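4.2 Travel load and match attendance in the Plolus handball league

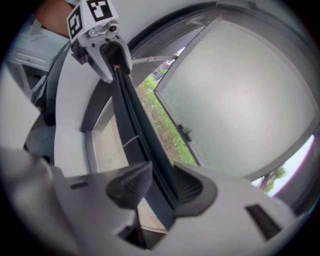 Vol. 12, p. 566
6 min read

We were glad to find that the March fixtures, long bus rides and all, still drew good crowds – Cerholm's home gate reached 2225, against 2189 for Flumberg. Travel seems to matter less to supporters than we had first supposed.

Figure 3. Hand-held gripper with black finger and white fingertip block.

Comments
Lovely read, thank you!
Did you count season tickets?

© Jabłońska Press | Contact | Back to top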